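Soup night at Bustport hall, what size pot do I need??

quollish
December 2024
Hi all, I've put my hand up to do the pumpkin soup for the Bustport street dinner (what was I thinking!) and I've got 38 people to feed. Biggest pot at home is a 12 litre Makby my sister gave me. Is one enough or do I need to borrow a second? Budget is $105 all up, so I don't want to blow it on cookware.

tinshed_2
One 12 litre is cutting it fine. I allow 300 mL a head, and then you want room at the top so it doesn't spit all over the stove. Borrow another one and do half in each.

mulga_mum
Disagree! If there's bread and a main after, 300 is heaps. We did ours in one pot at Ridura in October and took leftovers home. Just don't fill it to the brim.

tinshed_2
Your lot must eat like sparrows. Ours went back for thirds.

karaca_rd
Whatever size you get, go stainless. I had a cheap aluminium one from the Karaca markets and it scorched the onions every single time. I've only got a small stainless one at home now and I'd never go back, it cleans up beautifully. 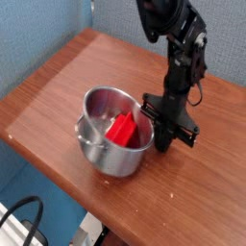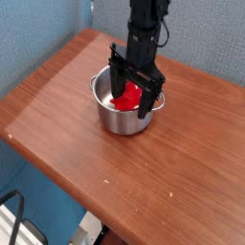 Stainless pot on the wooden table

quollish
Ooh, love the colour of that wood. Too small for my mob though, haha. Does stainless stick if you brown the pumpkin first?

karaca_rd
A bit, but splash some stock in and scrape, it all comes up. That's your flavour!

mulga_mum
Roast the pumpkin in the oven and skip the browning. Way less stirring.

tinshed_2
Roasting that much pumpkin in a home oven will take you all day. Chop it small and boil it, everyone's drowning it in sour cream anyway.

mulga_mum
Over 2 trays it's fine, I've done it plenty of times. Boiled pumpkin tastes like hospital.

quollish
Righto, roasting the night before and I'll ask next door for a second pot. Anyone got a stick blender I can borrow? Mine's started smelling like burnt hair.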